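Two arms, one bench: Keegan Hawthorne on the Callerham build

Keegan Hawthorne has been putting together a two-arm setup at the Drirgate shared workshop since March. He pays for a corner bay there and works on it in the evenings, usually until 8 or so. We talked to him between jobs.

Why two arms?

"One arm can pick things up," he says. "It can't hold a bag open and put something in it. I wanted to sort hardware into bags, so I needed two." The project is named Callerham after the street he grew up on.

He had planned to have the first arm moving in 2 weeks. It took 16. Most of that went on the mounts, which he drilled wrong the first time, and on a power supply that kept tripping. Lensa Mekonnen, who rents the next bay, lent him hers until a new one came.

What has given the most trouble?

"Cables," Hawthorne says. "If one is too tight, the arm pulls it out. If it's too loose, it catches on the other arm." He now straps the long gray cable to the rails and leaves a loose curve lower down - his third layout so far. He is happier with it than with the first two.

The finger tips are next on his list. He has 32 spare screws in a jar and a drawer of rubber sheet, and he expects to go through a lot of both. "I'd like to get a grip on a washer without three tries," he says.

The dark curtain behind the table went up early on. Flynn Mudgway hung it for him after the cameras kept picking up people walking past. 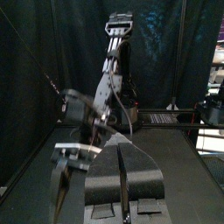
What comes next?

Hawthorne wants both arms handing parts to each other by the time the workshop holds its next open evening. Ebise Hailu is writing the software for the handover, and the two of them test it together when she is in town. "She fixes it, I break it, she fixes it again," he says. The bag sorting will have to wait until that works.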